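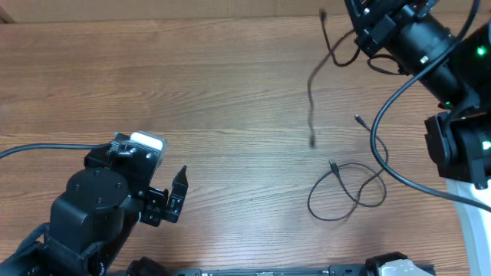 Inicio | Números | Secciones | Autores | Buscar

Martes, 13 de octubre de 2026
Por la redacción de Rusodo
Imprimir | Enviar por correo electrónico

4.2. Calidad de las demostraciones

Se suele dar por hecho que una demostración por control remoto vale tanto como una guiada a mano. Nuestros datos no permiten sostenerlo. En la tarea de recoger y desenredar cable (figura 3), el operador del sistema Magbanua mueve dos brazos sin percibir la tensión, y lo que queda registrado son sus correcciones tanto como su intención.

Figura 3. Puesto de dos brazos con cable negro suelto sobre la mesa.

El grupo de Brirunetti sostiene que con 2,000 episodios el problema se diluye. Es posible, pero su criterio de éxito lo fija el mismo operador que graba, y los intentos descartados no se publican. Al repetir la evaluación con 14 operadores, 10 de ellos sin experiencia previa, la dispersión entre personas superó la diferencia entre métodos. Descartar los episodios lentos mejora la media; dudamos de que mejore la política aprendida.

Tampoco el guiado manual sale indemne: exige roughly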